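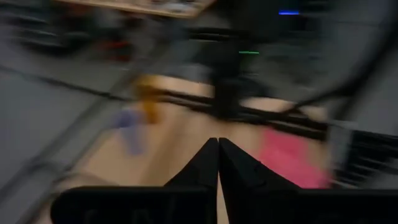 March 3, 2020

Color sorting again today, and I want to get this written down while I still remember which pile was which. The plan was to settle how we group the small stuff before it goes into the Herkgate drawers, by color or by use, and I've been going back and forth on that since February. I'm leaning toward color now. Look at the light tan wooden tabletop and how the pink thing on the right jumps out from it, even as a blur, and the orange-yellow one does nearly as well. The pale purple is the problem child! It sinks right into the tan, and I had the same trouble with it at the bench all morning.

So, purple. I tried a few things. First I moved the purple pile closer to the window, which helped until the clouds came in. Then I put a sheet of white paper under it, and that was much better, but the paper slides around every time you reach across it (I taped the corners down, then needed the tape for something else, then untaped them – you know how it goes). A gray mat might be the way to go. There's supposed to be one in the Giannakopoulos box under the stairs, the one with the old catalogs in it. I'll dig for it tomorrow.

Timings, for what they're worth. Sorting the mixed tray by color took me 18 minutes on bare wood and 3 less with the paper down. I was chatting through part of the first round, so don't anybody quote me on that. By use it took 29, mostly because I kept stopping to wonder what a thing was for. Is a ribbon end packing or decoration? I put it in decoration, then moved it, then moved it back.

Cloths are a separate headache. They take up far more table than anything else, and if they go down first you end up putting everything on top of them and then having to lift it all off again. I folded them in quarters and stacked them at the end of the bench, and the whole job felt calmer right away. Folding in thirds looks nicer but they don't fit the drawer. Please fold in quarters, even if it hurts your feelings.

The Brillura wipes are fine on the table, by the way. I was worried they'd leave a film, and I did a patch near the back corner to check. No film that I can feel, and the wood looks the same as before. They do smell strongly of lemon, so maybe don't use them right before lunch.

Labels: I wrote new ones for the top two drawers and ran out of the good card. The Tarnska labels we've got left are the glossy kind and the marker rubs straight off with your thumb. Pencil works on the back side if you press hard. I've stuck mine on with the back facing out and they look a bit homemade, but you can read them from across the room.

Still to do: find the gray mat, order card, decide about purple versus blue (I had 2 things I could've put in either and I put one in each, sorry). Also the third drawer sticks. I rubbed a candle stub along the runner and it's better going in than coming out. Will try the other side tomorrow if the candle's still on the shelf.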